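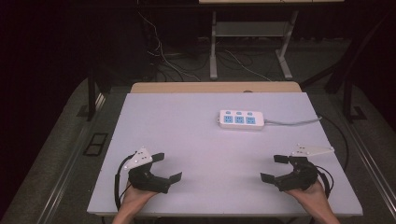 The Ticks Are Up Early in Grinport

Kacper Wieczorek pulled the first tick of the year off his dog in the second week of February. He has farmed on the north side of Grinport for most of his life, and in his father's day, he says, no one checked for them before Easter.

Blacklegged ticks go looking for a host whenever the air is a few degrees above freezing and there is no snow on the ground. Winters in the Clusitz valley used to keep them under the leaf litter until spring. The last several have not. Adult ticks that failed to feed in the fall now get extra weeks to try again, and the deer and mice they feed on come through the cold months in better shape too.

The disease most people worry about is Lyme, which is caused by bacteria the tick picks up from an infected mouse or other small animal. In most cases a tick has to be attached for more than a day before it passes the bacteria on. That gives people time, if they look. Nymphs, which are out in late spring and early summer, are the size of a poppy seed and are easy to miss behind a knee or along the hairline.

Prasetyo Halim runs the tick survey for the county health office. Twice a month he drags a square of white flannel through the brush at 12 sites and picks off whatever has grabbed on. The best known site is Sterkwood, the old beech forest above the river. He collected 77 adults there on one morning in March.

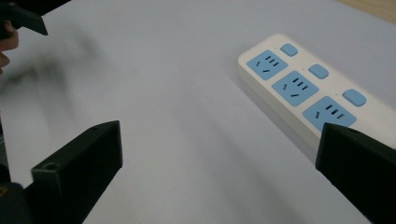

A three-socket power strip on a white tabletop.

"A warm winter doesn't tell you by itself how bad the summer will be," Halim said. "You need moisture. If May is dry, a lot of the nymphs won't make it." Acorns matter as well. A heavy crop feeds more mice, and more mice can mean more infected nymphs two summers later. Sterkwood's oak edge had a heavy crop in 2018.

The county sent around 1,000 ticks to the Van den Broek laboratory last year for testing. Results are sorted by site, and Halim uses them to decide where the warning signs go. Five trailheads have them now.

Wieczorek has made his own changes. He keeps the grass short between the house and the woodpile, tucks his pants into his socks, and puts his work clothes in a hot dryer before they go in the wash. He carries fine-tipped tweezers in the truck. The dog gets checked on the porch every evening, ears first.

The survey's next round at Sterkwood is set for the end of April.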